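# Why Do Blankets Keep You Warm?

I used to think my blanket was a kind of heater. I'd climb into a chilly bed, wait a few minutes, and there it was, toasty! So where was the heat coming from? It took me until fourth grade to find out, when my teacher, Ailsa Crichton, told us the heater was me.

## You are the heater

Your body is making heat all the time, even when you're fast asleep. It gets the energy from your food (yes, the broccoli too). Without a blanket, that heat drifts off into the room. A blanket slows it down so it hangs around you for longer.

## The secret is air

Air is pretty bad at carrying heat away, as long as it stays still. Fluffy things are full of tiny gaps, and each gap holds a little bit of air in place. Wool does it, feathers do it, and so does the fur on a cat.

That's also why adding a layer works so well. Put velvet over a penguin blanket and you get the air inside each one, plus a thin bit trapped in between.

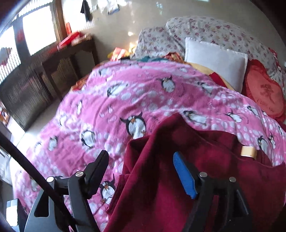 ## Try it with ice

My brother bet me an ice cube would melt faster in a sock. What do you think? You'll need:

- 2 ice cubes, the same size
- 2 small plates
- 1 thick, dry sock

Put one cube on a plate, all by itself. Pop the other in the sock and lay it on the second plate. Now go and play, and peek at both every ten minutes.

The cube in the sock should last longer! The sock doesn't know whether it's keeping heat in or keeping heat out, it just slows it down. My brother still owes me a cookie.

## What about real penguins?

They wear their blankets all day. Their feathers overlap and hold air close to the skin, and there's a layer of fat underneath. Some kinds huddle in big groups too, and they take turns in the middle where it's warmest.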